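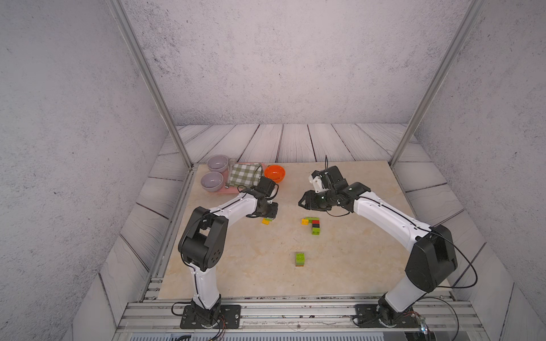
Fig. 1. Two-arm cell, toy brick task. Left gripper just above a yellow-and-orange brick.

Week 7: Who does what once the arms arrive

Right, settle in. These are my notes more or less as I'll be talking through them, so they ramble in places, and if you missed the session you can catch up from them without much trouble. Bring your copy of the Wogan reading to the seminar (the second half especially, the first half is mostly history).

Last week we did the timeline of automation at Dilter, the packing firm, up to the point where management signed off the new cells. This week is about the people on the floor afterwards. I spent a good part of one November sitting in their break room at the Wundton site, drinking terrible tea and asking nosy questions, and most of what follows comes out of that.

1. The job before

A kitting job at Dilter meant standing at a bench, picking parts out of bins and laying them into a tray in a set order. There were 43 people doing it across the shifts. If you asked them what the work was, they'd say "filling trays", and then twenty minutes later they'd still be telling you about it! Which parts stick together, which supplier's bags split, how you turn your wrist so you don't catch the divider. None of that was in the written procedure, and the written procedure was what the engineers started from. Keep that in mind, it comes back in section 3.

2. Bricks before parts

Have a look at Fig. 1 again. Toy bricks are a very common place to begin with a pair of arms, and for good reason — they're cheap, they're regular, and you can tell at a glance whether a brick is where you wanted it. Look at the L-shaped stack between the two grippers and think about what each arm would need to do if you asked for one more brick on the end of it. Which arm goes first? Does the other one steady the stack or keep well clear? A person at a bench never has to think about their left hand waiting for their right. With two arms, somebody has to decide it.

Then look over at the back-left corner, at the tray with the two bowls and the folded checked cloth. I'd like you to think about the cloth in particular. A brick stays the same shape when you pick it up and a cloth doesn't, and a lot of the real work in a place like Dilter is much closer to the cloth: bags, film, labels that curl. When a manager sees a tidy brick demonstration and says "so it can do our trays, then", that's the gap you want to be able to explain to them in plain words.

3. The job after

Three things changed, and I'll take them in the order people complained about them.

First, the pace. The cells run at a steady rate and people don't. Under the old system you could work ahead for a bit and then have a breather and a chat. Several of the older hands told me they missed that far more than they'd expected to.

Second, who gets blamed. If a tray was wrong before, you knew whose bench it came from. Now a tray can be wrong through a bad grip, a bad bin, or a person who cleared a fault in a hurry, and for the first few months every one of those was written down as "operator error". Lorna Strachan, who was shift lead at the time, got the form changed so there were 9 categories instead of one, and the arguments calmed down a good deal. A very dull piece of paper — and I think it did more for morale than the pay review.

Third, the knowledge. Remember the wrist-turning and the splitting bags? The engineers ended up going back to the benches and asking. Some people were delighted to be asked. Others felt they were being invited to hand over the only thing that made them hard to replace, and I don't think they were being silly about it. The Nerkura agreement (handout 4) is one attempt to pay people properly for that sort of knowledge. Read it with a pencil, there are some slippery clauses.

4. For the seminar

Please write 200 words on one of these and bring it with you:

Pick a job you've done yourself. What did you know about it that wasn't written down, and would you have told an engineer?

Redesign the Dilter error form for a two-arm cell. Who fills it in, and who gets to read it?

Typed or handwritten, I don't mind, as long as I can read it. We'll start with the forms.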